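How to Set Up a Coaching Agreement for a First-Time Manager

Applies to: HR staff and line managers who arrange outside coaching
Written by Colin Tapley. Last reviewed Mon 27 March.

This page covers the paperwork and the first meetings. It does not cover choosing a coach, which has its own page. Have the coach's rate sheet and the manager's current job description in front of you before you start.

Step 1. Name the parties

A coaching agreement usually has three parties: the manager being coached, the coach, and the sponsor who pays. Write all three names at the top. If the sponsor is a department, name the person who signs for it. At Markelley the sponsor is always the manager's own supervisor.

Step 2. Write the goal in one paragraph

State what the manager will do differently at work. "Improve communication" is too broad to review. "Hold a one-on-one with each direct report every two weeks and keep a written record of actions" can be checked. Two goals are enough for a first agreement. Put any others on a separate sheet and leave them for renewal.

Step 3. Set the number of sessions and the fee

Fix the number of sessions before discussing price. A standard first agreement is 5 sessions of 80 minutes. Enter the fee per session, the fee for the whole agreement, and the charge for a late cancellation. In the sample form the session fee is $400 and a session canceled with less than one working day's notice is charged in full.

Travel is a separate line. If it is left blank, the coach may bill for it.

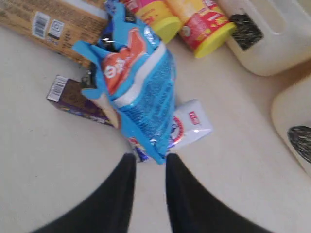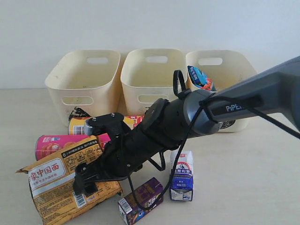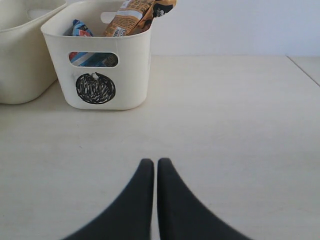
Cream-colored bins and packaged groceries on a pale tabletop: the bins in the second and third photos, the blue snack bag in the first.

Step 4. Agree on what is reported

The sponsor may be told:
- dates of sessions held and missed
- the goals as written in Step 2
- the manager's own progress summary

The sponsor may not be told what was said in a session. Use the wording in clause 4 of the form without changes. Gareth Clegg at Staniforth has asked coaches to read this clause aloud at the first meeting, and we now do the same.

Step 5. Hold the three-way meeting

Book 30 minutes with all parties present. The sponsor speaks first and states the goal. The manager then restates it. If the two versions differ, correct the paragraph before anyone signs.

Step 6. Sign and file

Each party keeps one signed copy. Send a scan to HR under form number 351. Agreements filed under the old Cundus template remain valid until September and do not need to be redone.

Step 7. Review at the midpoint

After the third session, the manager sends the sponsor a summary of one page or less. The coach does not edit it. If the goal no longer fits the job, amend the paragraph, have all parties initial the change, and attach it to the original.

Related pages: Choosing a Coach; Renewing or Ending an Agreement; Tumstead Rate Sheet Notes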